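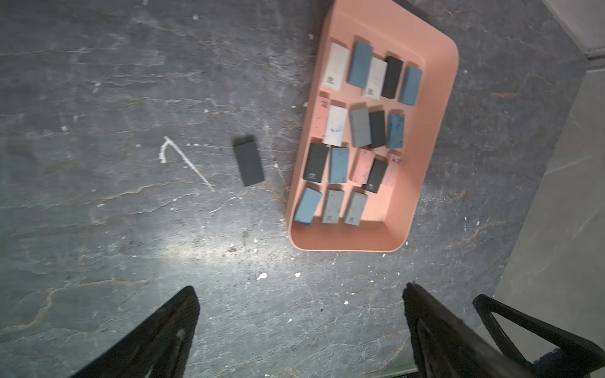
I moved to Rutville in November with two suitcases and a kitchen box, and for the first few months I cooked the same four dinners. Pasta, eggs, a bean soup, chicken thighs. Then I'd go back to the start. I wasn't unhappy about it, but by spring I was tired enough of the soup that I decided to learn how to make stock and stop buying the cartons.

I had tried before, in the old apartment in Fasley, and it came out gray and thin. I had boiled it hard for two hours with the lid on and a carrot in it. I ate it anyway.

What changed this time was mostly the pot and the heat. I bought a tall one, 11 quarts, from the restaurant supply place behind the bus depot. It barely fits under the range hood. I put in chicken backs, which the butcher counter sells frozen for very little, cover them with cold water, and bring it up slowly. Foam comes up in the first half hour and I skim it off with a big spoon. After that I turn the burner down until there's a bubble every second or so and leave it alone.

The vegetables go in late. I used to put them in at the beginning, and I think that was where the dull, sweet taste came from. Now it's an onion cut in half, a couple of celery stalks and a few peppercorns for the last hour. Parsley stems if I have them. No salt at all until I use the stock for something.

Total time is five hours. I start after breakfast when I'm home all day, and the windows fog up.

The part I got wrong for weeks was cooling it. I was putting the whole pot in the fridge at night, still warm, and everything else on that shelf got warm too. I lost a carton of milk that way, and some yogurt. Now I strain it into two shallow pans, set those in a sink of cold water with ice, and stir now and then. It cools much faster. After that it goes in the fridge overnight and the fat comes off the top the next morning in one sheet. I keep the fat in a jar for potatoes.

Freezing took some working out as well. Quart containers are fine for soup, but they take a whole day to thaw and I never remember. I measured what I used in a normal week and it was mostly small amounts, a splash for a pan sauce or a cup for rice. So one batch now gets divided: half in quarts, the other half in bags of 480 milliliters, frozen flat on a baking sheet and then stood up like files. The flat ones thaw in a bowl of water while I chop an onion.

I write the month on each bag with a marker. Before I did that I had a few from who knows when, and I used them up in one big pot of barley.

There's a noodle shop on Vevusside, Thái, that I walk past on the way home, and their broth is the best thing I've eaten since I moved here. It's beef, so it's a different animal (literally). You can smell charred onion from the sidewalk. I've tried charring the onion halves in a dry skillet before adding them to my own pot, and it does give the stock a darker color and a slightly smoky edge. I liked it in soup. I didn't like it in risotto – it took over – so I only do it for half the batches.

I haven't tried beef bones yet. They need roasting first, and my oven runs hot on the left side and scorches anything near the wall. I could turn the tray around partway through, I suppose. The bones also cost more than I expected, and if I ruin the first lot I'll be annoyed for a week.

The freezer is full at the moment, with nine flat bags and three quarts, plus the peas. I made the bean soup again last night with the new stock, plus a rind of cheese I'd been saving. It was a lot better than it used to be. I had two bowls and put the rest away for lunch.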